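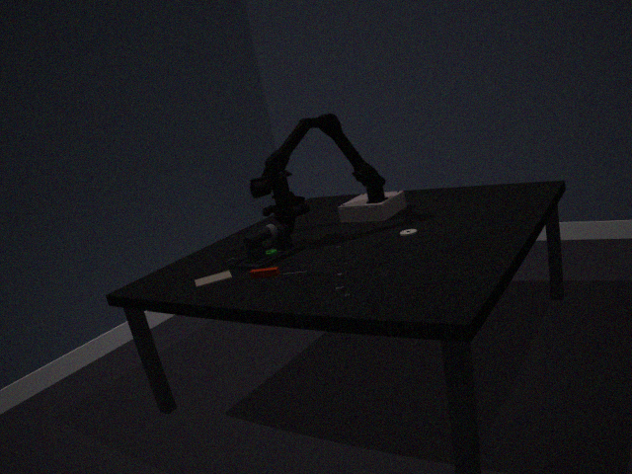
A robot arm does not see a table. Its camera gives the software a grid of numbers, and each number says how bright or what color one tiny square is. The first program in line is called perception, and its job is to sort those numbers into things. Color helps a lot. In a dark room, the orange-red handle of a screwdriver is easy to find on a black tabletop, and so is a small bright green object next to the gripper. A clear object is much harder. It shows up as a few pale glints, and the program must decide if they belong together.

The rooms used here are computer models, which programmers call simulations. Rodica Ghiță, who writes the perception code at Priment, can turn the lights down by changing one number. She has tested her program on 3,000 pictures so far. It still makes mistakes with thin gray metal.

Next comes planning. The planner gets a list of objects and where they are. It looks for a path that takes the gripper to one object without bumping the others.

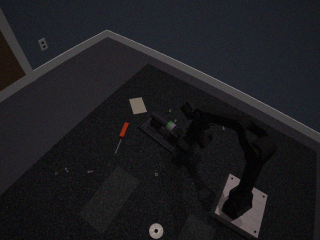

A path is a list of arm positions, one after another. The planner may try 800 paths and throw most of them away -- too long, too close to the table, or bent in a way the joints cannot bend.

The last program is control. It reads the path and tells each motor how far to turn. Then it checks the joints, compares them with the plan, and fixes the difference. It does this 60 times every second until the arm reaches the end of the list.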